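[Gourlay-list] Re: hard water and the kettle problem
Posted in April by Corina Camenzind
14 replies | 3 shares

Hi all,

Tirta Goh wrote:
> We moved out to Clukow over the winter and the water here is like liquid
> chalk. The kettle has a crust after a week, the shower head sprays
> sideways and my tea has a skin on it. The report from the water company
> says 296 parts per million. Is that as bad as it sounds? My neighbor says
> to put in a softener and be done with it, but we rent, and I don't want
> to spend a fortune on somebody else's pipes. What do people do?

Oh Tirta, welcome to the club! Yes, 296 is hard. Ours came back at 324 when we first had it tested, and I had the same skin on my tea and was convinced the milk was off. I threw out two perfectly good cartons before Senthil set me straight.

First thing, the crust won't hurt you. It's mostly calcium, the same stuff you'd get from a glass of milk, only uglier. So you can stop worrying about that part and just be annoyed by it like the rest of us.

For the kettle I use citric acid, the powder kind they sell for canning. A heaped spoonful in a half-full kettle, bring it to a boil, switch off, leave it while you do something else, then pour it out and rinse it twice. I used to do it with vinegar and the whole house smelled like a pickle jar until supper. Precious Tiongson swears by lemon halves and I've tried that too, but I never have lemons when I need them and they leave bits.

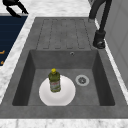 The shower head is even easier. Unscrew it if you can and drop it in a bowl of the same citric mix for an hour, then poke the holes with an old toothbrush. If it won't unscrew, fill a sandwich bag, tie it on with a rubber band and go have lunch. Don't leave it overnight - I did that once with a cheap one and the shiny finish came off in flakes.

Now, the tea. A filter jug does help. I have a Hotport, the plain one, and I keep it in the fridge door and use it only for drinking and the kettle. The cartridges are where they get you, so buy them in the big box and split it with someone. Tamsin Holloway and I did that last time and it came out a lot cheaper. Mine never last as long as the box says, probably on account of the water.

About the softener, I'd hold off while you're renting. We were quoted over 200 just for the fitting, before the unit itself, and then there's the salt to lug home. Do ask your landlord, though. It's their water heater getting furred up, so they may be happier to pay than you'd think! Mine wasn't, but he's a special case.

Oh, and use less soap than you think once you do get soft water somewhere. I stayed at my sister's, where it comes out of the tap at 83, and I was rinsing shampoo out of my hair for what felt like a week.

Does anyone have a trick for glass shower doors? I've tried the citric acid and it runs straight down before it can do anything. Senthil, I know you had a paste at one point - was it baking soda?

Corina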